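Search this site Search Advanced search

Teaching by hand in Sarumcombe

3/2/20

Joana Guerreiro spends most of her working day picking up blocks from several feet away. She joined Ivari in October and works in its Sarumcombe workshop, where people steer a robot arm by remote control and the recordings are used to train it to do the same job alone.

"People expect a lot of typing," she says. "I hold a controller, I move my hand, and the arm follows. When I've got the block I lift it, put it down somewhere else in the bin and go again."

One lift, from start to release, is called a demonstration. The target for the present task is 4,000. The team has 3,000 so far, and on a good day Guerreiro adds 100.

She did not start with the controller. New operators are first shown how to guide an arm by hand, on a smaller machine that goes slack enough to be pushed about. "You feel where the joints want to go," she says. "With the remote you lose that, so it helps to have had it once."

The blocks are plain and the bins are metal with sloping sides. Guerreiro says the walls cause her more trouble than the blocks do. A block out in the open can be taken from almost any side, but one lying close to a wall leaves little room for a finger, and she has to turn the wrist before she goes down.
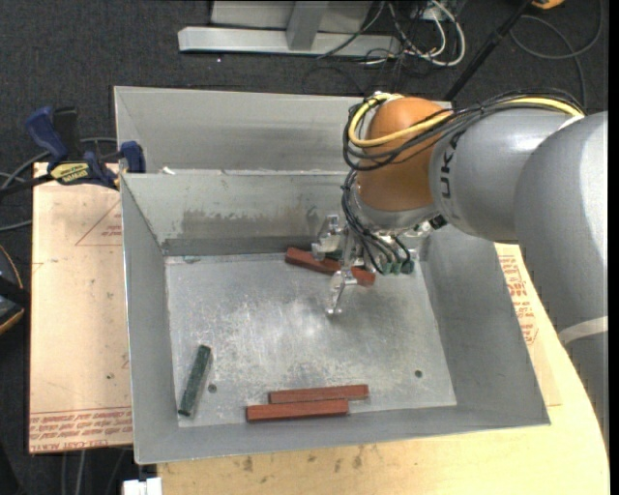 Good and bad recordings

Kevin Huamán checks the recordings. He watches them at double speed and marks the ones to leave out.

"A miss is fine," he says. "If Joana misses, backs off and gets it the second time, I keep that. The robot is going to miss as well and it needs to have seen what to do next. What I throw away is dithering — when the hand stops in mid-air and you can tell the person is thinking about lunch."

He threw out 23 last week. Guerreiro says most of those were hers, and that they came late in the afternoon. Operators now change over every hour.

They disagree about speed. Huamán would like slower, more even movements, which he says are easier to learn from. Guerreiro finds that going slowly makes her hand shake. For the moment she works at her own pace and he puts up with it.

Asked whether the arm has picked up any of her habits, she says it has one. "I come in a bit from the left. I've always done it. Last month we let it run by itself and it came in from the left too. Kevin saw it before I did."

The next task will use softer objects, and she has asked for a lighter controller before it begins.

Related items
Maureen Tindall on training new operators
Satham workshop: open afternoon
Lourenço Godinho: what the arm sees
Moving a robot cell to Arruda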